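特罗塞尔(Trosel)为斯卡基德科姆庄园酒店推出全新官方网站及预订系统

新闻稿 可即时发布

六月,数字设计工作室特罗塞尔(Trosel)今天宣布,为海滨度假庄园斯卡基德科姆(Skarkidcombe)打造的新官网正式上线。中英文双语,手机优先,直接预订。旧网站同时下线,原有网址全部自动跳转,老客人收藏夹里的链接照常能用。

斯卡基德科姆是一处临海庄园,主楼加散落在坡地上的独栋小屋,一共20间客房和小屋,另有餐厅、步道、一小段私家海滩。客人多数是回头客,住得久,订得早。过去的网站用了很多年,图片小,菜单层级深,房价要发邮件去问。旺季的时候前台一天要回几十封内容差不多的邮件,客人等,员工也累。

所以这次的要求很直接:看得到房间,看得到价格,当场能订。

项目由特罗塞尔牵头,负责整体策划、视觉和前端。预订引擎由韦尔科夫(Werkow)提供,后台与庄园现有的客房管理系统对接,房态实时同步。中文内容由合作方Jiang编辑室撰写,是重新写的,没有从英文逐句翻译。三方合作了五个月,从第一次现场走访到上线。

新网站主要内容:

房间页面。每一间小屋都有单独的页面,写清楚朝向、床型、台阶多少、离餐厅走路几分钟。以前客人问得最多的就是台阶,坡地嘛。现在直接写在最上面。带老人或婴儿车的客人可以按“少台阶”筛选。

日历。选日期,看全月房价,不用一天一天点。最短入住天数也标在日历上,不会填完信息才告诉你订不了。

餐厅和活动。住店客人可以在订房的同时预留晚餐时段、潮间带散步、划船课。非住店客人也能单独订餐厅,晚上6点以后的时段开放给外来客人。

潮汐和天气。首页底部有当天潮汐时间,数据每天早上更新。这个是庄园员工提的建议,原本不在方案里,后来加上了。

礼品卡。可以在线买,电子版即时寄出,纸质版邮寄,面额从100英镑起。

会员。老客人登录以后能看到自己以前住过的小屋,一键再订同一间。优先预订期比公开销售早两周,
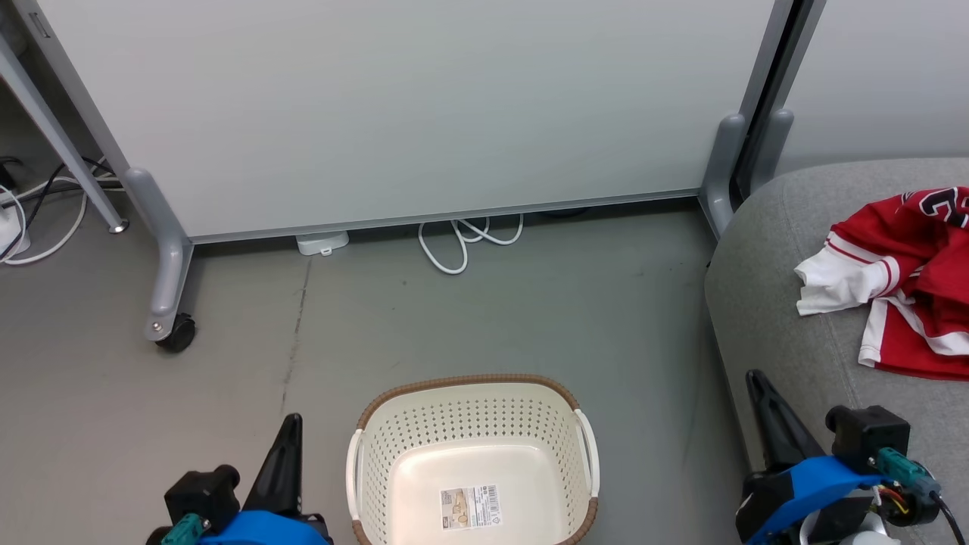
过往三年内入住过的客人会收到邮件,按步骤激活账号即可,不需要重新登记。

视觉方面,特罗塞尔没有沿用度假酒店常见的大幅日落加一句标语。首页第一屏是一张手绘的庄园地图,可以放大,点哪栋小屋就进哪栋的页面。地图由工作室内部绘制,改了很多稿,有一稿把码头画反了,是庄园的园丁看出来的。配色取自当地的石墙和海草,灰绿为主,文字用深蓝。字体在小屏幕上做过专门调整,中文标题和英文标题分开设定行距,避免中文挤在一起。

摄影部分,从庄园过去几年积累的素材和新拍的素材中选出200张左右,全部重新调色、压缩。拍摄分两次,一次冬末,一次初夏,所以网站上的海有时候是灰的。庄园方面坚持保留冬天的照片,冬季客人本来就是冲着风浪和壁炉来的,网站应该照实给他们看。

速度是另一个重点。庄园所在的海岸线手机信号一般,不少客人是在路上、在渡轮上查信息。新网站的地址、路线、入住时间、联系电话这几页做了轻量版本,信号弱的时候先出文字后出图。路线页面还可以提前存到手机里,离线也能打开。

无障碍方面,所有页面支持键盘操作和读屏软件,图片均配有文字说明,颜色对比度经过逐页检查。地图提供纯文字列表作为替代。还有几处视频字幕正在补,预计夏天结束前完成。

特罗塞尔工作室表示:“酒店网站很容易做得好看但不好用。我们在现场住了几晚,在前台旁边听电话,把客人问的问题一条条记下来。网站的栏目结构基本就是照那份清单排的。”

斯卡基德科姆庄园方面表示:“我们不想变成一个看起来谁都认不出来的地方。老客人打开新网站,第一反应应该是‘对,就是那里’。试运行期间收到的来信大多是这个意思,也有几位说想念旧网站的背景音乐。音乐不会回来了。”

韦尔科夫方面表示,此次对接的难点在于独栋小屋的计价方式,同一栋小屋按人数、按季节、按是否带宠物有不同价格,旧系统里部分规则只存在于员工的笔记本上。目前所有规则已经整理入库,庄园员工可以自行修改,不需要找技术人员。

试运行阶段向部分老客人开放,期间修正了若干问题,包括日历在部分旧款手机上显示错位、礼品卡邮件被归入垃圾邮件、中文姓名在确认单上姓和名颠倒等。以上问题均已解决。如仍遇到确认单姓名有误,请直接联系前台更改,不影响入住。

电话预订继续保留。庄园强调,喜欢打电话的客人可以继续打电话,价格与网上一致,前台每天早上8点到晚上9点接听。

后续计划:秋季将上线婚礼和小型聚会的询价页面,可在线查看场地可用日期;庄园菜园和厨房的月度手记也将陆续发布,中英文同步。特罗塞尔将继续负责网站的维护和内容培训,韦尔科夫负责预订系统的日常支持。德文版本正在讨论中,时间未定。

上线优惠:即日起至六月底,通过新网站直接预订连住五晚或以上,赠送双人晚餐一次,酒水另计。优惠不可与礼品卡促消同时使用,不适用于已确认的预订。数量不设上限,但小屋房态有限,以网站实时显示为准。

关于斯卡基德科姆
临海度假庄园,由同一个团队长期经营。主楼客房与独栋小屋全年开放,一月份停业维护。餐厅以当地渔获和自家菜园的蔬菜为主,菜单每周更换。部分小屋可携带宠物入住,请在预订时选择。

关于特罗塞尔(Trosel)
独立数字设计工作室,主要服务于酒店、餐饮和旅游目的地客户。业务包括网站策划与设计、品牌视觉、摄影统筹、内容制作及后期维护。工作室规模不大,同一时间只承接少量项目,每个项目从头到尾由同一组人负责。

关于韦尔科夫(Werkow)
预订与房态管理软件供应商,客户以独立酒店、度假小屋和民宿为主,产品支持多语言、多币种。

关于Jiang编辑室
中文内容工作室,为旅游和文化机构提供撰稿、改写与校对服务。

媒体垂询
如需高清图片、庄园地图原稿、网站截图或安排采访,请联系特罗塞尔媒体事务部,来信请注明媒体名称和截稿时间。我们一般当天回覆,周末稍慢。图片仅限与本新闻稿相关的报道使用,请注明出处为斯卡基德科姆庄园。有意实地走访的媒体请提前两周提出,旺季房间紧张,未必能安排住宿,白天参观和午餐没有问题。

编辑备注:庄园名称英文写法为Skarkidcombe,一个词,中间不空格,c不大写。中文译名统一为“斯卡基德科姆”,早先资料中出现过的其他译法请不要再用。礼品卡及房价以英镑计价,中文页面显示的人民币金额仅供参考,按当日汇率换算,实际扣款以英镑为准。

(完)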